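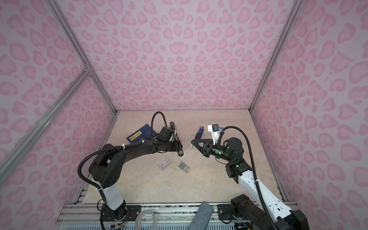 Finance at Wernness asked whether the two arms could go down as one purchase. They can't. The arms have separate quotes and separate warranty dates, and the sheet keeps them on separate lines.

Flirkita bench cell - equipment and budget card
Last edited April 22, 2026

What this folder holds
The parts list, the quotes and the spending plan for two-arm tabletop cells handling office supplies and small packages. The first cell is built. The plan covers a second one, to be ordered in October.

Files
parts.csv - 114 rows, one per item bought or quoted
quotes/ - supplier quotes as received
plan.csv - what we expect to spend, by month
hours.csv - bench hours logged against each arm

How to read parts.csv
Each row has an item, a supplier, a unit price, a quantity and a status. Status is one of bought, quoted or guess. 76 rows are bought. The rest are quoted, apart from a few guesses under shipping. Prices are before tax.

Where small items go
Cable ties, corrugated hose and fasteners are under consumables. Aluminum rail is under structure, along with the base plates. The wrist camera and its bracket share one row - we got them on a single invoice from Krawczyk and never split it. Wall fabric and the floor panel are under enclosure. Boxes, folders and packets for the arms to handle come out of the office supply budget and are not in this folder.

Lead times
Arms: 72 days from Hasance on the last order. Grippers: 58 days. Rail came from stock. Order the arms first and hold the rest until a ship date is confirmed.

Known gaps
No row for spare gripper fingers. Setup labor is missing too. Plan on a second power supply for the new cell, even though the quote for it has expired.

Changes
Edit parts.csv first, then plan.csv. Leave old quotes in the folder and put the new one next to them with a later number in the file name.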